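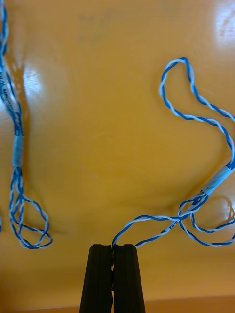
Sunday, December 18, 2022

Walk-forward on the Larier crossover, futures only. Forex is parked until Renato Abella has the spread data fixed.

Settings: daily bars, fast average 9, slow average 21, no filter, one contract per signal, entry on next open. Commission and slippage as in the last entry. I left the stop where Jennylyn had it.

First run gave 446 trades. Second run, same settings, gave 423. Spent most of the morning on that. The missing 23 were all in crude and all on roll days. The first run had pulled the unadjusted contract file from the old Fullmont folder, so every roll gap looked like a crossover and the system traded it. Renamed the old folder so the loader can't find it. Anyone still pointing at that path will get an error, and that is on purpose.

So the number to use is 423. Please don't quote the 446 version to Honeylyn Tagle; the equity curve looks better than it should. Two of the roll-day "wins" were the biggest in the whole test.

With the clean file:
Crude is flat after costs.
Ten-year notes OK, long stretches with nothing.
Corn bad. Gave back everything in the summer months.
Gold slightly positive, but one trade carries it.

Damian Kuster wants to drop corn. I would keep it in for now. If we take out a market each time it loses, the test stops telling us anything about next year. His other point was better — the slow average is too quick for grains, and a per-market length might be fair if we pick it before looking at results. Wrote down 30 for corn, sealed, will run it next week with no changes. 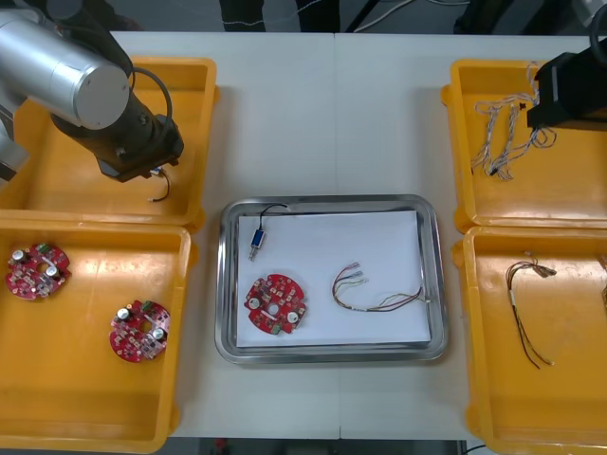
Drawdown report is still wrong. It measures from closed trades only, so an open loser doesn't show up until it's closed. In notes this hides a good part of the dip. Rogelio Tan has a version that marks to market at each close. Tried it on gold and it matched my hand sheet to the dollar. Will switch everything over once it has been checked on a market with a limit-locked day.

Paper account: the Enriquez feed dropped twice on Friday. Both times the platform reconnected without re-reading open orders, so we had a stop working at the broker that our screen didn't show. No harm on paper, but it would matter live. Restarting the platform by hand brings the order back. Wrote the steps on the sheet by the desk. 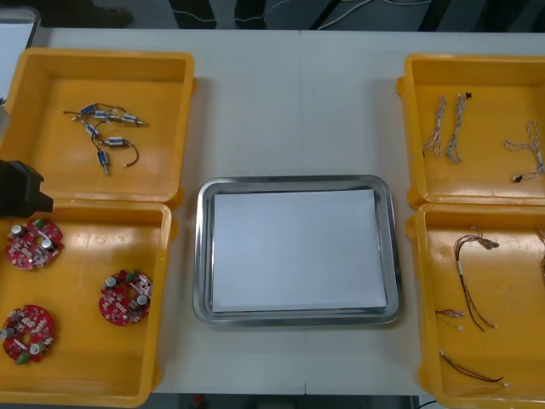 Four bins and the steel tray. Blue parts with wires in the upper left bin.

Also tried shifting the entry from next open to next close. Slightly worse in three markets, slightly better in corn. Leaving it at the open.

To do
Run corn at 30, once, and write the result down whatever it is.
Ask Jennylyn Dagdag where her stop distance came from. The Liltolham notes give a different one.
Mark-to-market drawdown for notes and crude.
Check that the February roll dates are in the new file — the last one I can find is January.
Feed log from Friday to Renato.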